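Physiologie de l'effort, séance 5 : gestion d'allure sur longue distance
Notes de cours, D. Vidmar (version provisoire, me signaler les coquilles)

Rappel séance précédente : seuils ventilatoires SV1 et SV2, comment les lire sur un test par paliers. Ceux qui n'ont pas rendu la feuille de calcul : jeudi dernier délai, dans mon casier.

1. Pourquoi parler d'allure

Effort long = problème de budget. Réserves de glycogène limitées, réserves de graisses quasi illimitées mais débit faible. Plus l'intensité monte, plus la part des glucides augmente. Au-dessus de SV2 on ne tient pas longtemps, tout le monde le sait, tout le monde part quand même trop vite.

Trois profils classiques :
- allure constante (even split)
- départ rapide puis perte (positive split), de loin le plus fréquent chez l'amateur
- départ retenu, fin plus rapide (negative split)

Attention, « constante » veut dire quoi ? Vitesse constante, puissance constante, ou perception d'effort constante ? Sur parcours plat sans vent ça revient presque au même. Avec du relief non. À l'examen, précisez toujours de quelle variable vous parlez.

2. Dérive cardiaque

À puissance égale la FC monte avec la durée. Mécanismes à connaître : baisse du volume plasmatique (sudation), redistribution du sang vers la peau, baisse du volume d'éjection systolique, donc FC qui compense. Température centrale joue aussi directement.

Conséquence pratique : piloter uniquement à la FC sur une épreuve longue fait ralentir par forte chaleur, ce qui n'est pas forcément idiot. Piloter uniquement à la puissance ignore la chaleur. Croiser les deux + la perception (échelle de Borg, version 6 à 20, celle vue en TD).

Calcul du découplage : on coupe la séance en deux moitiés, rapport puissance/FC de chaque moitié, écart en %. Au dela de 5 % on considère en général que l'endurance de base est insuffisante pour cette durée, ou qu'il faisait chaud, ou que l'athlète n'a pas assez bu. Donc ne jamais conclure sur une seule sortie.

3. Étude de cas : semi-distance de Fliven

Données fournies par le club Dakarport, anonymisées. Parcours vélo vallonné, deux boucles, course à pied plate le long du canal. Départ tôt, chaleur en fin de matinée (épreuve en juin).

Athlète A : vélo régulier, variations de puissance faibles dans les montées, course à pied quasi constante jusqu'au bout.
Athlète B : meilleur cycliste sur le papier. Grosses relances en haut de chaque bosse dans la première boucle. Deuxième boucle nettement moins vite. Marche à chaque ravitaillement sur la fin de la course à pied.

A finit devant B alors que B avait un meilleur SV2. Question à discuter en groupe : quelle part vient de l'allure, quelle part de l'alimentation ? On n'a pas le détail de ce que B a mangé, c'est la limite du cas. Ne pas inventer.

Notion à retenir : indice de variabilité (puissance normalisée / puissance moyenne). Proche de 1 = effort lissé. Chez B, il est bien plus haut dans la première boucle que dans la seconde, il n'avait plus de quoi relancer.

4. Apports pendant l'effort

Glucides : débit d'absorption limité par les transporteurs intestinaux. Glucose par SGLT1, fructose par GLUT5, d'où l'intérêt des mélanges. L'intestin s'entraîne, donc tester à l'entraînement et pas le jour J.

Boisson : ni trop ni trop peu. Hyponatrémie d'effort = trop d'eau par rapport au sodium, touche souvent les plus lents qui boivent à chaque poste. Perte de poids modérée à l'arrivée = normal.

Repas d'avant-course : digeste, connu, peu de fibres, assez loin du départ. Le menu exact importe moins que l'habitude.

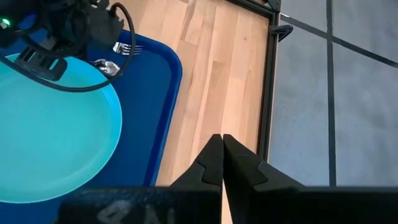 5. Travail à rendre

Par binôme. Prendre un des fichiers du dossier Bistlow sur l'espace de cours, calculer :
- découplage puissance/FC
- indice de variabilité par boucle
- temps passé au-dessus de SV2

Puis commentaire libre, 10 lignes maximum. Pas de copier-coller du logiciel, je veux voir les formules. Un des fichiers a un trou dans la FC (ceinture mal placée je pense), le signaler et dire comment vous le traitez. Interpolation acceptée si justifiée.

6. Lectures

Polycopié Stojanović, chapitre sur la thermorégulation, lire au moins la partie sur le volume plasmatique. Le passage sur l'acclimatation sera repris la semaine prochaine, pas besoin de l'apprendre mais lisez le une fois.

Prochaine séance : affûtage, réduction de charge avant objectif. Apporter votre feuille de calcul de la séance 4, on repart des mêmes chiffres. Salle inchangée.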